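Fokell Community Help
Facilities and Shared Spaces

Who pays to relamp a shared workroom under a standard Fokell lease?

Posted by Brirnstead_Office on 2022-05-02

Our organization leases a shared workroom on the second floor of the Oakley building. The lease is the standard Fokell form, third revision. Several of the ceiling tubes were replaced by the landlord in October, and we have now received an invoice for the fixtures and for the labor. The amount is $400, payable within 30 days.

Clause 3 of our lease states that the tenant is responsible for "consumable lighting items." Clause 69 states that the landlord maintains "installed electrical equipment." We would be grateful for guidance on the following point: is an LED tube a consumable item or installed equipment? The previous fluorescent tubes were always treated as consumables, and we paid for them without objection. The tenants on the floor above have not been billed, although their work was done on the same day. 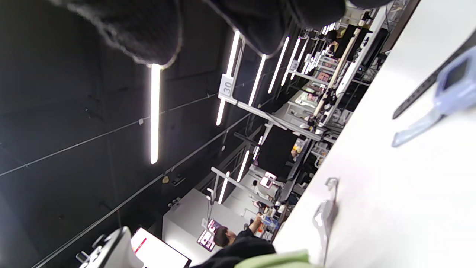
Worktable and overhead LED tubes.

We have asked the managing agent for a written explanation and have received only a second copy of the invoice. We would prefer to settle the matter before the lease comes up for renewal.

Oakley_Tenants_Desk

The answer depends on what was replaced. Please ask the agent for the work order and not only the invoice. If the contractor changed the tubes alone and left the fittings in place, most readings of Clause 3 would put the cost of the tubes on the tenant. If the fittings were removed and new ones wired to the building supply, the work falls under Clause 69 and the landlord should bear it, labor included.

Your message mentions "fixtures" on the invoice. That word is helpful to you, and you should quote it exactly when you write. Some leases also carry a schedule of definitions at the back. Check whether "consumable" is defined there — in older copies it refers to "lamps and starters," which was written with fluorescent lighting in mind.

Until you have a reply, send a short letter stating that the invoice is disputed, and give the invoice number and the clause you rely on. Keep a copy. A telephone call is not sufficient for this purpose. If part of the charge is clearly yours, you may offer to pay that part without accepting the remainder.

Trinari_Suite

We had the same thing and just paid it. It was not worth the correspondence.

Brirnstead_Office

Thank you for both replies. The work order has been requested. The schedule at the back of our copy does define consumables, and it reads "lamps, starters and batteries." It makes no mention of fittings. A letter disputing the fixture and labor charges will be sent to the agent this week, with an offer to pay for the tubes once they are priced separately.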